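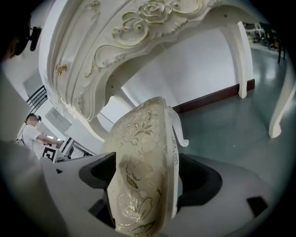 **Parking and the side entrance**

The side entrance on Rikel Lane will be shut for most of July while the steps are relaid. Please use the front door, which will be open from 8 in the morning. Deliveries should also come to the front and be signed for at the desk. Anything large needs to be booked in a day ahead by ringing extension 721.

The work is being done by Rezaei, who replaced the drain covers last year. They expect to need 10 working days. The noisy part, breaking out the old concrete, is planned for the first two mornings and should be over by lunchtime. The ramp stays as it is, but the handrail beside it will be taken off and put back at the new height.
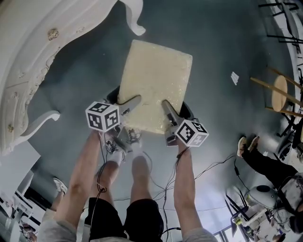

While the lane is closed we lose the row of parking bays along the wall. That leaves 44 spaces in the main car park, and on a busy morning these fill up before nine. If you can share a lift or come by bus, please do. The 82 stops at the top of the road and runs every quarter of an hour until early evening. Pinari have agreed that we may use the overflow area behind their building, but only after 4 in the afternoon, and you will need a permit on the dashboard. Permits are at the desk.

Bicycles should go in the rack by the bins. Please don't chain them to the front railings, as the gate has to open fully for the skip lorry.

Farzad Vahidi is looking after the arrangements and will put up a notice if the dates change. Tell him before the end of June if you have a regular delivery that can't be moved. The Nastex collection has already been switched to the front and will come at its usual time.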